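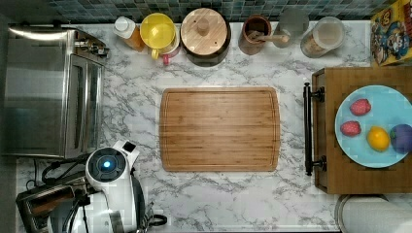 Sixteen hours of council livestream and I have opinions

So I watched all of it. Both days of the Domo hearing, start to finish, including the bit on Tuesday morning when the sound dropped out and we got a very long shot of the shire crest with somebody coughing behind it. My sister says I need a hobby. I said this is the hobby.

If you don't live in Vanelley you can skip this one, or stay and feel better about your own council, up to you. The short version is that we were promised an indoor sports centre, the Domo, with two courts and a decent roof, on the old saleyards block. Then the block got rezoned, then the courts went from two to one, and then a row of townhouses turned up on the plans where the second court used to be. The townhouses belong to Marinho, as in Armindo Marinho, as in the signs on every second fence in town. Ama Fiadzo, who was elected last time by 14 votes and has been a pain in the neck to the rest of them ever since (I mean that with love), kept asking who had agreed to the change and when. Eventually she asked often enough that the state sent somebody up to ask properly.

That somebody was Gholamreza Ghaffari and I could listen to him all day. He never raises his voice. He has this way of reading your own email back to you at dictation speed and then just waiting. By lunch on the first day I was sitting up straight in my own kitchen.

The mayor goes first

Joaquim Correia was on for the whole of the first morning. I'll say up front that I voted for him, twice, and I've always found him pleasant to deal with. He got the footbridge fixed. He turns up to things. But oh dear.

His position, as far as I could follow it, was that the second court was only ever "indicative". He used that word so much that the stenographer must have had a shortcut for it by morning tea. The drawings were indicative, the budget was indicative, the brochure that came in my letterbox with two courts on the front of it was indicative. Ghaffari asked him what it was indicative of, and there was a pause, and he said "intent". Then Ghaffari asked whose.

And then we got to the lunch. I'd heard there was a lunch but I'd assumed it was one of those rumours that goes around the hardware shop. There was a lunch! The mayor and Armindo Marinho, at the golf club, a fortnight before the rezoning vote. The mayor says they talked about fishing. It isn't in the gifts register because, he says, he paid for his own, and it isn't in his diary because it was a private meal, and he can't produce a receipt because who keeps a receipt from a golf club. Fair enough, I don't either. But I'm also not about to vote on anybody's townhouses.

What bothered me more than the meal was the follow-up email, sent the next day from the mayor's office to planning, asking them to "look again at the eastern half". The eastern half is the second court. He says the timing was a coincidence and that parking had been on his mind for months. Maybe it had. Parking is on everybody's mind here, have you tried to get near the chemist on a weekday?
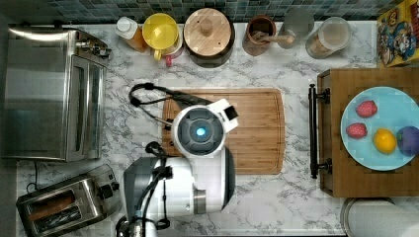

Anyway, the afternoon belonged to Armindo Marinho, who I'd expected to be bluster from top to bottom and who was much smarter than that. He agreed with nearly everything. Yes, there was a lunch. Yes, he'd have mentioned the block, he mentions it to everyone, he'd mentioned it to his dentist. He'd made an offer in the open, he said, and council was free to say no, and it's hardly his fault if they didn't. I wrote down "slippery" and then a bit later I crossed it out, because when I thought it through I couldn't find the thing he'd done wrong. He's a builder and he wanted to build. The people whose job it was to say "hang on, where's the court gone" were sitting on the other side of the table.

Day two, less fun, more useful

The second day was mostly process and I won't pretend I followed every minute (I did a load of washing in the middle of the probity policy). But this was where Ama got to speak, and she was terrific. She'd brought every question she'd put on notice since the rezoning, in a ring binder, with the dates she asked and the dates she was answered. The longest wait was 60 days. For a question about which version of the plan was on the table at the vote! She wasn't snarky about it either. She just turned the pages.

The answer to that one, by the way, is that councillors were sent the one-court plan at ten past four on the afternoon of the meeting, attached to an email with the same subject line as the two-court plan. Three of them said they never opened it. I don't know what to do with that. I want to be cross, and I am cross, but I've also voted on things at the netball club that I'd only read the first page of.

If you want a proper account, with the documents, Ivone Pacheco has been putting it all up in Broken, her newsletter, and she's been onto this since well before the rest of us were paying attention. She has the lunch email in full, and a side-by-side of the plans that made me feel quite ill. She's much fairer to the mayor than the comments under her posts are. Some of those comments are a disgrace, and a few of you write them, and I know your handwriting even when it's typed.

What happens now

Ghaffari writes his report and it goes to the minister, and we're told to expect it in November. He can recommend things but he can't bring the court back. Only council can do that, and the townhouse contract has been signed, so somebody would have to pay to get out of it, and that somebody is us through the rates. I went back and forth on this while I was doing the dishes. I think I'd pay it. My neighbour two doors up says not a cent, build the one court and get on with it before her kids have kids, and I can see that too.

I'd like the mayor to say sorry for the brochure, at least. Leave the lunch to Ghaffari. But that brochure was on my fridge for most of a year, and my nephew drew himself on the left-hand court, in texta, shooting a goal.

There's an ordinary council meeting next week with public question time at the end, and you have to put your name down by noon on the day. I've put mine down. I get 2 minutes, and the draft I've got at the moment runs to five, so if anyone is good at cutting things, I'm home most evenings.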